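Ironing vs. just folding it warm – where does everybody stand?

Laundry & Clothes Care > General
Started November 27, 2018

pintuck_pat
OK so I have been going back and forth on this with myself for weeks and I need other people's opinions. I moved into a smaller apartment over in Pirnley and the ironing board does not fit anywhere. Not behind a door, not under the bed, nowhere. So since the move I've been taking everything out of the dryer the second it buzzes and folding it right there on top of the machine while it's still warm. T-shirts come out great. Button-downs, eh. The collars curl and the placket gets that wavy thing. 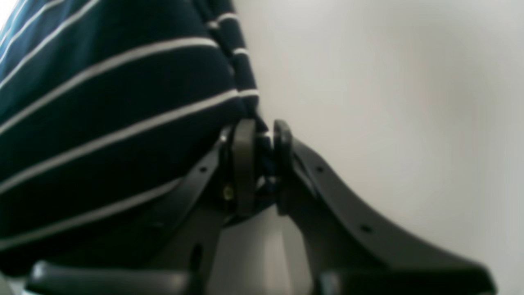
My mother ironed pillowcases, so I feel guilty about the whole business. Do you all still iron? And if you don't, what do you do about collars?

creaselightning
I gave up the iron years ago and never looked back! Pull the shirt out, snap it hard twice, button the top button and every other one down, and smooth the collar with your hands while it's hot. Then hang it. Don't fold it at all. Folding a button-down is asking for a line across your stomach.

starch_madness
Going to disagree pretty strongly with the post above. Hanging a shirt warm gets you to "not wrinkled." It does not get you to "pressed," and people can tell. I do 16 shirts every other Sunday with a radio on and it takes me less than two hours. A damp shirt and a hot iron, collar first, then yoke, cuffs, sleeves, body. If the board is the problem, get a tabletop one. Mine is the short Gadano with the fold-down legs and it lives on top of the fridge.

creaselightning
Sixteen shirts! I own maybe five. I think that's the real difference between us – you need them to look like that and I work in a greenhouse.

lintroller45
Can I sneak in a related question? I have a bunch of fleece and knit stuff and I never know what to do with it. I melted a patch on a zip-up last February (cheap iron, my fault, had it on cotton) and now I'm scared to go near anything that isn't a dress shirt. 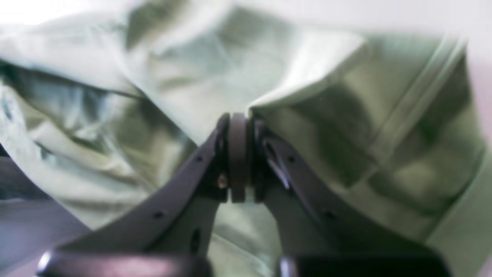

It left a shiny spot the size of a quarter that never went away, and I wore the thing all winter anyway with my arm over it. So is there a safe setting, or do I just live rumpled?

starch_madness
Never iron fleece. It's plastic, basically. Low tumble for a few minutes with a damp washcloth and then lay it flat. For cotton knits you can go medium, but turn them inside out and press down instead of sliding or you'll stretch the hem.

pintuck_pat
Good to know about the sliding, I have absolutely done that and wondered why my shirts were turning into trapezoids.

I looked up the tabletop board and it's 45 dollars?? For a thing a foot and a half wide? There's a secondhand place in Rarnley I might try first.

bobbin_along
You can skip the board completely. Fold a bath towel in half, put a cotton sheet over it, iron on the kitchen counter. I did this for 3 years in a studio. Just check your counter first – mine was tile so no worries, but I wouldn't do it on anything glued or laminated.

creaselightning
Or steam them! I have the Nechyporuk handheld and it's the only thing I own that I'd replace the same day if it died. Fill it, wait a minute, go top to bottom. It does drip if you tip it too far.

starch_madness
Steamers are fine for dresses and curtains. They will not do a collar. I'll die on this hill.

creaselightning
They'll do a collar if you hold it taut with your other hand. Ask me how many times I've burned that hand, though.

bobbin_along
lol so that's a no on the collar then

pintuck_pat
OK, update. I tried the towel on the counter last night with two work shirts and it went better than I thought it would. The collar and cuffs came out nice and flat. The back was trickier because I kept having to shift the shirt over, and I pressed a new crease in while getting rid of the old one.
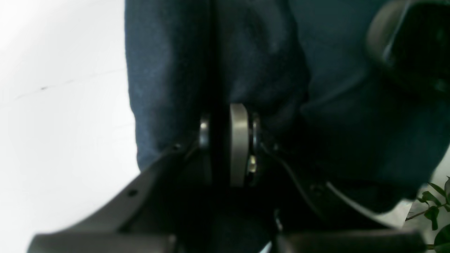 So now I'm thinking iron the collar and cuffs only, warm-fold everything else, and wear a sweater over the rest until spring. Does anybody do it that way?

lintroller45
That's what I do under a blazer! Collar, cuffs, and the front strip with the buttons. The back can look like a road map for all anyone knows.

starch_madness
I'd know.

bobbin_along
Get a spray bottle while you're at it, the garden kind is fine. Mist, roll the shirt up, leave it ten minutes, then iron. Cuts the work way down.

pintuck_pat
Does it matter if it's tap water? Ours is super hard here.

bobbin_along
I use tap. Never had a mark, but my water's soft so I'm probably not the one to ask.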